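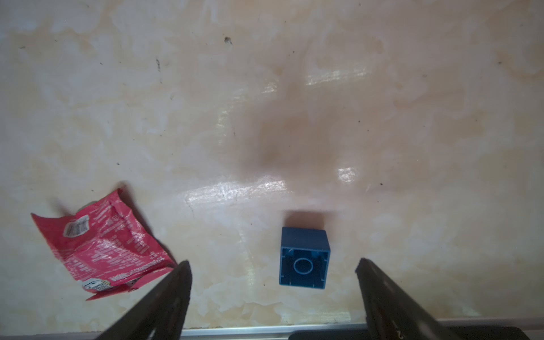

Wrist camera view during the gripper comparison: an upturned blue building brick between the two fingers, with a crumpled red wrapper to the left.

Zorkex publishes results of finger and wrist camera comparison for two-finger grippers

8th September -- Zorkex has released the results of a bench comparison covering two sets of gripper fingers and two wrist cameras. The work was carried out on a single arm with one controller, so that only the fingers and the camera changed between runs. The full report and the log files can be requested from the company.

The finger sets were the Kostix straight taper and the Sondotix padded finger. Each set was used with both cameras, giving 4 combinations. A total of 319 grasp attempts were logged. Closing speed and grip force were held at the same values throughout.

The test objects were small items of the sort found on a sorting table. Building bricks were presented stud side down and stud side up. Soft packaging was included as a second class of object, and in part of the series a wrapper was left close to the brick to see whether a finger would catch it on the way in.

The straight taper gave the more repeatable approach where there was little space beside the target. The padded finger held the brick more firmly once closed but needed a wider gap, and it disturbed nearby wrappers more often. Neither set was reliable on flat packaging. Zorkex does not recommend either for that use without a change of approach angle.

Reflections had a larger effect than expected. On a glossy, mottled tabletop, patches of glare were at times taken for object edges by the detection software, mainly with the wider of the two lenses. Fixed exposure removed most of these errors. The remaining ones were traced to shadows next to the brick, and a new lighting position is being tried.

"We kept the shiny surface in the test on purpose," said Percy Cabrera, test engineer at Zorkex. "Customers have shiny surfaces. With a matt mat the two cameras are hard to tell apart, and you learn very little about which one to buy."

Both cameras were calibrated again after every 30 attempts. Drift between calibrations was small for the narrow lens and somewhat larger for the wide one. The mounting bracket was found to be the main source and has been stiffened -- drawings are included in the report.

The controller software used for the comparison, Từ, logs finger position, motor current and camera frames against one clock. Version 9 was used for all runs. The test scripts are supplied with the report and will run on an unmodified installation.

A second series, covering controllers, is planned for January. Arm, fingers and camera will be held fixed.

Shared 30 times
4 comments

gantry_mike
Was grip force measured at the fingertip or worked out from motor current? The two don't agree on our padded set.

Zorkex Press
Worked out from motor current, with a load cell check at the start of each day. The check values are in the appendix.

L. Orme
Would like to see the straight taper with a thin rubber coat before ruling it out for packaging.

benchnotes
Same glare trouble on our side. A polarising filter helped but cost us too much light.

We use cookies to remember your settings and to count visits to this page. Accept / Manage settings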